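Speaker notes - Gopinath Warrier
Talk: "Try it before you buy it: the Segura practice kitchen"
Slot: afternoon session, Lordale meeting, April

Before I start: water, clicker, check that the back row can hear me. The room at Cunton had a hum in it last time, so speak up.

Slide 1 - hello

Good afternoon, everybody, and thank you for coming back after lunch, which I know is a lot to ask. My name is Gopinath Warrier and I look after kitchen equipment and training for the Winirstead homes. We have nine kitchens, most of them small, all of them busy at the same time of the morning. I have been asked to talk about Segura, and in particular about the practice kitchen they sell alongside their serving arm. I should say at the start that I don't work for them. We paid for our seats like everybody else, and I have a fair few grumbles to share, so please don't think of this as a sales talk.

(Pause. Ask who has used any kind of simulated kitchen before. Wait for hands, people are shy.)

Slide 2 - what you get in the box

Well, there isn't a box. You get a login, a small library of kitchens, and a set of tasks that you can run, change and run again. The arm in the program is meant to match the arm you would be buying, with the same reach and the same gripper. Our license came with six kitchens and 32 ready-made tasks. Some of those are very plain, like opening a drawer, and some are long chains of jobs that take a good while to set up. You can build your own kitchen too, and I'll come to that, because it is where I lost most of my spring.

The price we were quoted was 3753 for the year, before tax, and that covers all nine sites under the one account. Support is by email. They are friendly and they do answer, but if you write in the late afternoon you will be hearing back the next morning, so plan for it.

(If anyone asks about the price of the arm itself, say it's a separate quote and I'll talk to them at the break. Don't get drawn in or we'll be here until supper.)

Slide 3 - why we wanted it

Our worry was always hot drinks. Anybody who has worked a breakfast service knows that the toast can wait and the oatmeal can wait, but a full cup being carried past people is the thing you keep one eye on the whole time. I did not want the first full cup this arm ever carried in one of our homes to be on its way to a resident. So we asked for a way to practice, over and over, with nothing to mop up afterward, and Segura pointed us to the program.

I'll admit I was doubtful. I'm a cook by training and I like to hold things in my hands. But my deputy set it running on the office computer one evening, and we both stayed an hour longer than we meant to, just trying different cups.

Slide 4 - the good parts

The thing I like best is how quickly you can change one item and leave everything else alone. Swap the cup. Move a stool closer. Put a plate where a plate shouldn't be - and believe me, in a real kitchen there is always a plate where it shouldn't be. You save that version with a name and you can come back to it weeks later. We gave ours silly names at first and regretted it, so do please name yours properly.

I also like that the view from the arm is there at the press of a key. You can look at the job from the ceiling, from the doorway or from right behind the gripper, and I would urge you to spend most of your time in that last one. It's a humbling view. You start to see how much a big cup hides from you when it's held up close.

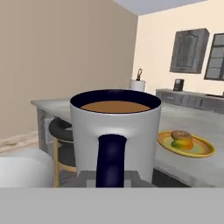

When I train new staff I tell them to look past the thing they are carrying, and the same lesson applies when you are deciding where furniture ought to go. We moved two stools in our largest home after an evening with the program, and I rather think the staff are happier for it too, quite apart from any machine.

Slide 5 - the grumbles

Now then. Building your own kitchen is slow. You are given walls, counters and cabinets to drag about, and they snap together nicely until you have an odd corner, and every one of our kitchens has an odd corner. I drew the Cunton home three times. The help pages skip over it in a couple of lines, and I'd like to see a proper walkthrough there.

The second grumble is liquids. Please do not treat what the program shows you as a promise about spills. Segura say as much in their own guide, to be fair to them, though you have to read a long way in. We use it for reach, for clearance and for the order of the steps, and we leave the question of slopping to a tray, a real cup and cold water.

Third, and this is a small one, the undo button only goes back six steps. Save often!

(Have some of the water here. Slow down, I always rush the next slide.)

Slide 6 - should you get it?

If you are already talking to Segura about an arm, then yes, I would ask for the practice kitchen in the same quote, and I would ask for a month's trial of it before you sign for anything else. If you have only one small kitchen and a tape measure, I think you could wait a year and see how the building tools come along. For a group our size it has been worth the money, and we have renewed.

Do bring the people who serve the breakfasts when you try it. Ours spotted two things in the first morning that I had walked straight past.

Slide 7 - questions

(Leave this slide up. Handouts are on the table by the door. The Lordale group want copies of our task list, so collect email addresses before they go for coffee.)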